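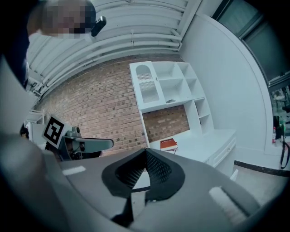

Readers of the August issue asked whether a white desk and shelving set can be kept against bare brick without the mortar dust getting into everything. One reply, from a reader signing as Clusunine: wipe the top weekly, leave a small gap behind the carcass, and stop worrying about it. I did the same with the Avus set and have no complaint on that point.

Avus desk and shelf combination, white
Reviewed 2026-08-25
Rating: 4 of 5

The set is sold as a desk with drawers and a tall shelving unit. Assembly took two people 108 minutes, including one drawer runner fitted backward and redone. The instructions do not mark left and right runners. Hovero, the retailer, sent a corrected sheet on request.

The drawers are the best part. The front sits flush when closed, and the runner holds the drawer level when it is pulled well out. There are no internal dividers. Small items slide to the back, so a separate tray is needed for pens and cables. 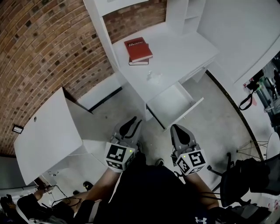 Drawer open, with two books on the desk top.

The open cubbies are shallow. Paperbacks fit; ring binders project past the edge. Small compartments are suited to remotes, chargers and similar items, and little else. Anyone storing binders should look at the Karras unit, which is deeper and costs 69 dollars more.

The white finish shows pencil marks and scuffs. Most came off with a damp cloth. One scratch from a staple did not.

Pros: level drawers, flush fronts, easy to wipe down.
Cons: shallow cubbies, no dividers, unclear runner instructions.

Fasteners were retightened once, after 2 weeks. No movement since.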